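Home | Threads | Laundry | Storage | About

Print this thread | E-mail this thread

Chala Household Notes
Jun 13, 2021

1/ Thread on sorting laundry by basket instead of by pile. I have been running it this way since April and have enough notes to be worth posting. It covers basket walls, mat surface, microfiber and care labels. Skip to 9 if you only want the labels.

2/ Starting point: one tall hamper, everything in it, sorted on the bed on wash day. Sorting took 12 minutes a load, most of it spent separating microfiber from cotton. Microfiber picks up cotton lint and keeps it. Once the nap is full of lint it smears glass instead of drying it.

3/ So microfiber gets its own basket. Perforated walls, no exceptions. A damp cloth in a solid-wall basket is still damp the next morning at the bottom of the stack. Holes on the sides don't fix that completely, but they help, and a cloth left over the rim dries faster than one dropped inside.

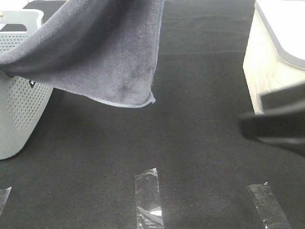 Photo: Chala Household Notes

4/ Gray towel, pale gray basket, black mat. The thing to check on any perforated basket is the lower band. On this one the holes stop and the wall goes solid before it curves into the base. Anything packed down to that level gets no side airflow. I treat that part as dead space and fill from the rim down only as far as the holes go.

5/ The hem matters more than the nap when you are judging a microfiber towel. A stitched border is what frays first in the wash. When the stitching lets go, trim the loose thread and move the towel to floor duty. Don't pull it.

6/ On the mat. I like a black, felt-like surface for sorting because lint shows on it. If specks turn up on the mat, they came off something, and it's usually the last item down. On a beige carpet you would never see them. Go over it with a lint roller before the dark load, not after.

7/ Downside: the same surface holds on to the lint. Shaking does very little. Vacuum with the bare hose, no brush head. The brush pushes fibers in.

8/ Second basket is for clothes. Solid walls are fine there, provided everything going in is dry. I had a Trunen for a while, and the rim split at the handle slot under a load of wet jeans. Current rule is no wet denim in anything with a cutout handle — the slot is the weak point on every basket I've owned.

9/ Labels. Pull the garment up by the label area before it goes in a load, and read it. Dark knits are the ones that get ruined by guessing, because they all look like they can take a normal cycle. Some can. A knitted edge will stretch before the body of the garment does, and it doesn't come back.

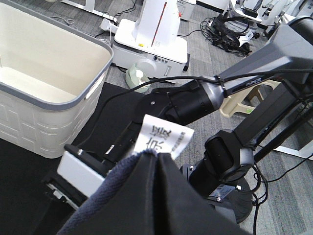

Dark garment with a navy knitted edge, care label up; white basket with the gray rim behind.

10/ If the label is in a language you don't read, go by the symbols. Tub with a number is the maximum wash temperature in Celsius. Tub with a hand is hand wash. Triangle is bleach. Square with a circle is tumble dry. Crossed out means don't. No symbols and no translation: cold, gentle cycle, dry flat.

11/ Fiber content is usually a percentage next to the fiber name. "100" with one fiber beside it is easy. A blend gets treated as its most delicate fiber, whatever the proportions are. A little wool in an acrylic knit still makes it a wool wash in my house.

12/ Do not cut labels out. If one scratches, fold it flat and tack it down with a few stitches. I cut the labels out of 5 sweaters one winter and felted two of them by spring.

13/ Detergent: I use Ulo for the clothes and a plain unscented liquid for microfiber. No fabric softener on microfiber, ever. It coats the fiber and the towel stops absorbing. Same goes for dryer sheets. If a towel has already been softened, two hot washes with no additive will get most of it back.

14/ Keep the bottle at floor level with its cap tight. A leak on the mat is annoying. A leak from a shelf gets into a basket of clean clothes.

15/ Result so far: sorting is down to 5 minutes a load, and the glass towels dry without streaks. I'm trying a Tumedance liner in the clothes basket next. It claims to be washable at 41 degrees, an odd number to print on a label, so I'll measure it before and after and post the shrinkage.

Contact | Copyright Chala Household Notes | Back to top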